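**Findow hall swap table back on, cups and brushes first out of the boxes**

July 2021

The swap table at the Hutchins Street hall is running again after a long break, and the first boxes have been opened. Small household stuff mostly. Mugs, cups, hair things, picture frames, a lot of tea towels. Furniture is not being taken this time — no room for it and no one to lift it.

Ivone Lacerda has the keys again and is looking after the sorting. She said the hall had 70 boxes in the back room by the end of the first drop-off, most of them from households on the Clulloso side of the creek.

"People have been home, they've been cleaning out cupboards," she said. "We got given things still in the wrapping. We also got given half a toaster."

Sorting is being done on the tables near the kitchen hatch. Anything chipped goes in the blue bin, anything with a plug goes to Tavion Rosenthal for a check, and the rest gets a wipe and a coloured sticker. Green sticker is free. Yellow is a gold coin. There was talk of a red sticker for dearer items but it got dropped, too fiddly.

Bathroom and kitchen bits were up first. Brushes and combs are only going out if they can be washed properly, so plastic ones yes, wooden ones with natural bristle no. Lacerda said she'd had a few complaints about that rule last time and was keeping it anyway.
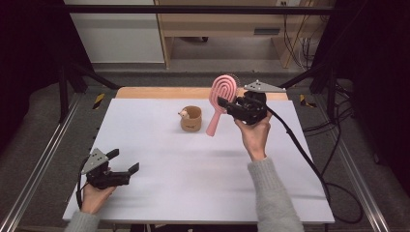
*A pink paddle brush and a small speckled cup with a white animal figurine on the rim.*

Novelty cups are expected to go quick. They did at the last swap, when a box of them was cleared before the urn had boiled. Mortimer Pennington, who came down to drop off some saucepans and ended up staying most of the morning, reckons there should be a limit.

"One fella walked out with a whole armful," he said. "I don't mind, but there were kids waiting."

So there will be a limit. Three items each from the kitchen table, no limit on books or linen. Kids can pick 2 things from the toy crates without it counting towards the family's lot. Same rule for early birds, and no putting things aside for a cousin.

Some 200 people came through last time, going by the sign-in sheets, and the hall is planning for much the same. Entry by the side door, out through the front. The ramp is at the side so prams and wheelchairs are fine. Parking is tight — the gravel patch behind the Grullileo bakery is okay to use after the bakery shuts, but please leave the delivery bay clear, there was a bit of grief about it.

**What they want**

- cups, plates and bowls, clean, no cracks
- saucepans with there lids
- towels and sheets, any colour
- jigsaws, only if all the pieces are in the box
- washable brushes and combs, hair removed

**What they don't want**

- mattresses, cushions, pillows
- car seats
- opened make-up or shampoo
- old paint (the tip takes it)
- encyclopaedias, sorry

Drop-offs are at the side door between 9 and midday. Don't leave bags on the step overnight. It rained on the last lot and most of it had to be thrown out, including a very good doona.

Ingrid Montoya is doing the roster and is short on people for the afternoon pack-up, which is mainly folding tables and sweeping. Two hours, tea and a sandwich supplied. Names on the sheet inside the front door or ring the hall and leave a message. She said the answering machine does work, it just takes a while to beep.

Money from the yellow stickers goes to the kitchen, same as before. The hot tap has been dripping for ages and the hall wants it replaced along with the seals on the big fridge. Amos Blackwood has quoted for the tap and is doing the labour at no charge. The fridge is a seperate job and might have to wait.

Anything left at the end gets boxed up again and kept for the November swap, except the books, which go to the shelf at the bus shelter. Lacerda is after more shallow boxes if anyone has them. Fruit trays are best. Banana boxes have the hole in the bottom and the forks fall through.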